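Norkholm housing plots: council to take back unused land

Owners of building plots on the Norkholm extension have until the end of April to show that work has started, or risk losing their allocation. The land office sent letters to 362 plot holders this week.

The plots were handed out on condition that foundations were in place within five years. On many of them the only change since then is a fence. Others were passed on to second and third buyers without the transfer being registered, and the land office says it can no longer tell who is responsible for drains and road frontage.

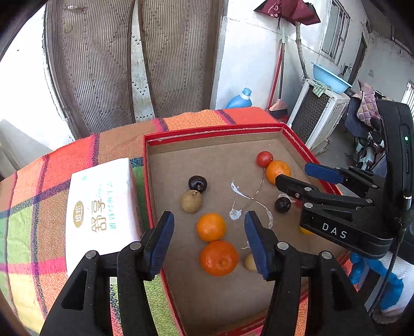
Cheuk-hei Tai wrote to us that the letters have gone to the wrong people. "I paid my fees and put in my drawings, and I have been waiting for a building permit ever since. You can't pour a foundation without one. The office should look at its own in-tray before it takes anybody's land."

The land office replied that anyone with a permit application still open should send a copy of the receipt, and that no plot will be withdrawn while an application is being dealt with. It did not say how long the current wait is.

Two larger sites are treated separately. Staltilo holds the land on the east side, where 300 homes were approved and the access road stops short of the first row.
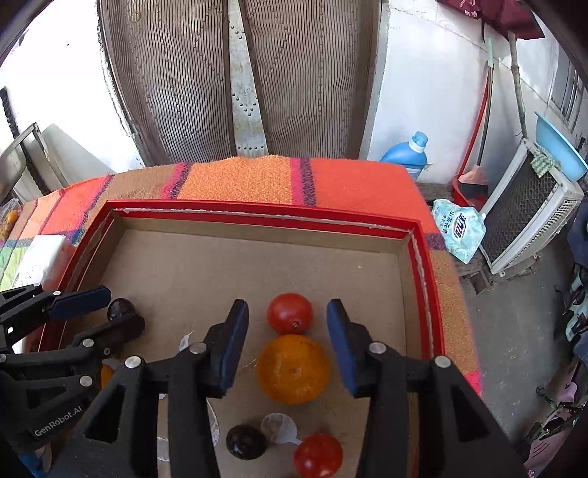 The company has asked for a longer period and wants to build in 6 stages, with the road finished during the first. Moussa, which has the smaller site by the canal, has already agreed to give back the part it does not intend to use. That strip is set down in the plan as a school site and will stay so.

Replies to the letters can be handed in at the land office counter or posted. The counter is open late on Tuesday. 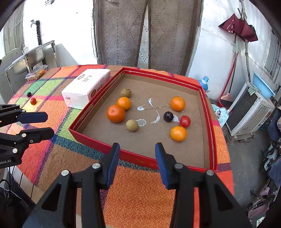 Text: Ustent newsletter, planning and land desk

Plot holders who have moved house should check that the office has their present address. A letter sent to an old address still counts as delivered under the terms of the allocation. Appeals go to the planning tribunal and must be made in writing.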